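Is it worth paying extra for "quantum-safe" on a backup service?

Posted in Encryption and Storage by Poppy Rudd

I run the office for a small surveying firm and we keep our off-site backups with Govitz. The renewal has come through and there's a new line on it, 958 a year for something they call the quantum-safe tier. The salesman I rang was very keen. According to him, a quantum computer will soon be able to open anything we've stored, people are already hoovering up encrypted files to read later, and October is the cut-off for the introductory price.

I've heard this sort of talk before. A few years ago it was blockchain receipts, and we paid for those for two years and never looked at one.

What I've found out so far:

The backups are encrypted on our own machine before they leave, using AES-256. That's in the settings page, so I believe it.

The key comes from a passphrase. It's written down in the safe and isn't stored with Govitz, or so they tell me.

The new tier "upgrades your cryptographic posture end to end". I asked what that meant and was sent a brochure with a glowing blue cube on the front.

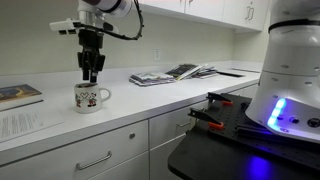

What I'd like to know

Is any of this real, and if it is, does it apply to files that are already encrypted before they're sent? Most of what we hold is site drawings and invoices. There are some personnel records, which I do care about. I don't mind spending the money if there's something behind it, but I'm not paying for a cube.

I should add that my boss read a piece about a firm called Findevier claiming a breakthrough with warmer qubits and he's now half convinced the whole thing is coming next spring. I can't tell a good qubit from a bad one, so please keep it simple.

Nuwan Kodikara

The threat is real in theory and your salesman has pointed it at the wrong thing.

There are two kinds of encryption in play. One is the sort used to agree a key between two computers that haven't met, such as your browser and a website. RSA and elliptic curves do that job. A big enough quantum computer, running without errors for long enough, would break those. Nothing that exists today is anywhere close, whatever the press releases say, and I'd put a warmer fridge in the "nice for the people paying the electricity" pile until somebody shows a useful calculation done with it.

The other kind is AES, which is what scrambles your actual files. The best known quantum attack on it gives a speed-up which, on paper, halves the strength of the key in bits. So AES-256 ends up looking like a 128-bit key, and a 128-bit key is still far out of reach. If your files are encrypted with AES-256 before they leave, and the key really does come only from a passphrase in your safe, then somebody who copies them today gains very little from owning a quantum computer later on.

What I'd ask Govitz, in writing:

Which algorithm is being added, by name? If they say ML-KEM, that's a proper published standard. If they say "proprietary", put the phone down.

Which bit does it protect? My guess is the connection between you and them. Fine, but the files inside that connection are already locked.

Will the ordinary tier get the same thing later? Plenty of software has picked up the new key exchange through normal updates at no charge. I'd be cross to pay 958 for a thing that arrives in a library update anyway.

Is the key ever wrapped with a public key for account recovery? This is the one that matters. If there's a "forgotten passphrase" button that works, a copy of your key is sitting somewhere, and how that copy is protected is a fair thing to worry about, quantum or no quantum. 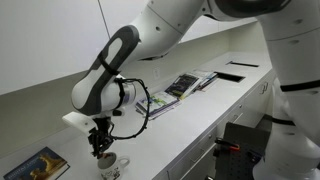

Nazma Mondal

I'd go along with most of that but I think it lets the passphrase off too lightly. All the sums about AES-256 assume a random key. If the passphrase in that safe is the name of the firm and the year it opened, the real strength is whatever it takes to guess it, and an ordinary graphics card will do that without any help from physics. Make it six or more random words and check how the software turns it into a key. Argon2 is good. A single round of plain SHA is not.

I also wouldn't laugh off "harvest now, read later" completely. It's a sensible worry if you hold things that must stay private for 30 years and they cross the network using the old key exchange. Health records, say, or government work. Site drawings, no. Personnel records, perhaps, but see above – they're encrypted before they travel.

For what it's worth, I use Porko at home and they switched on the hybrid key exchange for all customers with one line in the release notes. No tier, no brochure. That doesn't prove Govitz is pulling a fast one, as business contracts often have odd extras bundled in, but I'd want to see what else the money buys.

As for dates, I've been reading that useful quantum computers are a few years off for as long as I've been reading about them. They may well turn up. Anybody who gives you a season is selling something.

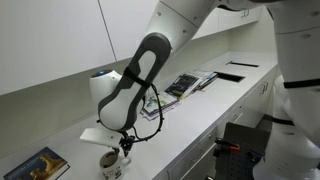
Robot arm over a white mug on the countertop.

Jahangir Karunaratne

just pay it, its not that much and you can put it down as an expense. we went with Cârstea and theirs is included but the restore is slow. quantum is coming whether people like it or not

Comments on this last answer

Malsha Siddiqui: "Just pay it" isn't much use when she's asked what it does. Slow restores would bother me far more. Has anyone in that office tried a full restore lately?

Poppy Rudd: We haven't, and now I'm worried about that instead. I did look for the recovery button Nuwan mentioned. There is one. I've asked Govitz the four questions by email and so far I've had an automatic reply and another copy of the brochure. The passphrase is not the firm's name but it isn't six words either, so I'm changing it at 3 this afternoon when the boss is back with the safe key.

Nazma Mondal: Check whether changing it re-encrypts the old backups or only covers new ones. Some programs simply lock the same master key with the new passphrase, so anyone holding an old copy can still use the old one. And keep the old passphrase until you've restored something with the new one.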